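Trivenov Bench Manual > Kitchen Tasks > 4. Collecting Dish-Loading Episodes
Last updated: May

4.2 Recording an episode

Our method is imitation with as little glamour as possible. An operator moves the arms, the logger writes everything down, and the policy is later asked to do the same without the operator.

1. Start the logger before you touch the controls. An episode with no beginning is useless, however graceful its ending.
2. Check that head and wrist views are both streaming.
3. Work one plate at a time. Ambition goes in section 6.

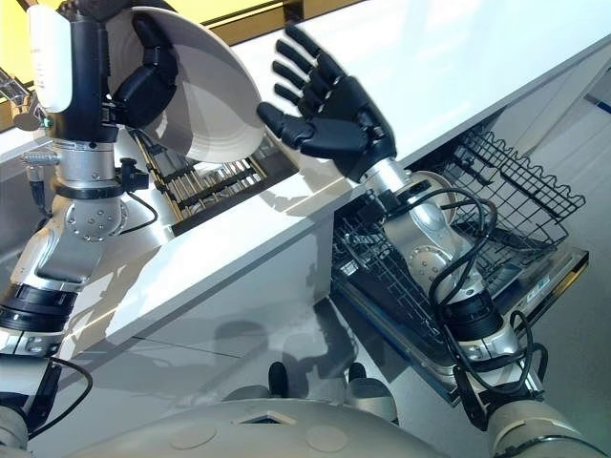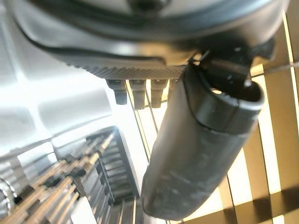 Head view first, then a wrist view.

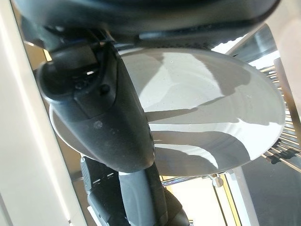
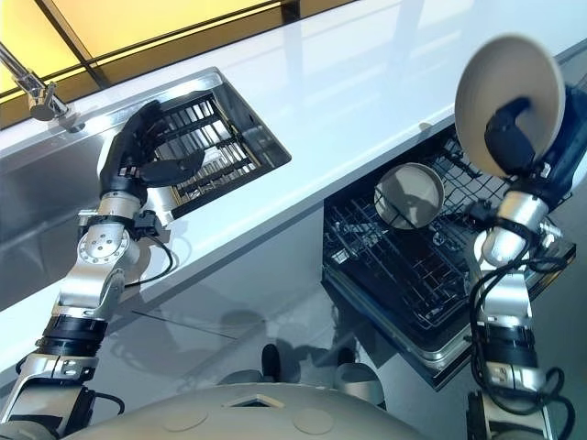 4. If you fumble, keep recording and recover. Mavromatis, our first training run, saw only perfect episodes and had no idea what to do after a mistake except make it again, with confidence.
5. Tag the episode "clean," "recovered" or "regret." Do not invent a fourth tag. Didier Lefèvre did, and we are still removing it.

NOTE: The Driltham set holds 1176 episodes, 185 of them tagged "recovered." Training with the recovered ones left in took plate placement to 71 percent on our bench. We were pleased for most of an afternoon.

CAUTION: Keep one hand near the stop button whenever the arms are powered. Plates are cheap. Wrist joints come with a purchase order.

CAUTION: Never rename files after upload. Skanireck matches the views by file name and will pair your episode with a stranger's.

6. Wait 2 seconds after the last motion, then stop the logger.

Comments (2) | Shares (0)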